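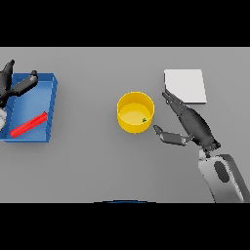
I'd been bugging the packing lead at Clemetti for weeks to let me come in and ask what the new two-armed setup has done to her shift, and she finally said yes, as long as I brought donuts and left her name out of it. Deal!

She's been on kitting since the Bruletti contract started. Kitting means small parts into trays, trays onto pads, all day long. "My wrists used to talk to me at night," she says. "They've gone pretty quiet."

The arms came in February. Before anything got bolted down, the crew spent two weeks looking at simulated runs on a monitor in the break room, which she thought was a waste of time (she told her boss so, too). Then she started spotting things. "I kept yelling at the screen. You don't reach across your own tray! The engineer wrote it down, and the next version didn't do that."

That turned into part of her job. She now spends mornings going through practice runs and marking the ones that look wrong to her, and afternoons out on the floor. The old line did 685 kits on its best day. With the arms it's doing 679, so no, it isn't faster, and she laughed pretty hard when I asked. "They don't get tired, but they do get stuck. A tiny part in the bottom of a bowl, I've got it before I've thought about it. They have to think about it."

Did anyone lose their job? She took a while with that one. Three people moved over to the Itatum line, same pay, and one of them hates it. "She liked the radio at our end. It's loud over there. Management asks me about pick rates, and I tell them to go ask her about the radio."

She'd keep the arms, if it were up to her. She'd also like a raise for the screen work, and she's asking for one. We ate the last donut standing up and she went back in.

Comments

packer_jo: The wrist thing is so real. Nearly 3 years on kitting and I sleep in braces.

mwaipopo fan: Any chance you'll do the Mwaipopo plant next? They're getting the same kind of thing and my dad works there.

tdl: Hope she gets the raise!!

Contact | Copyright, all rights reserved | Back to top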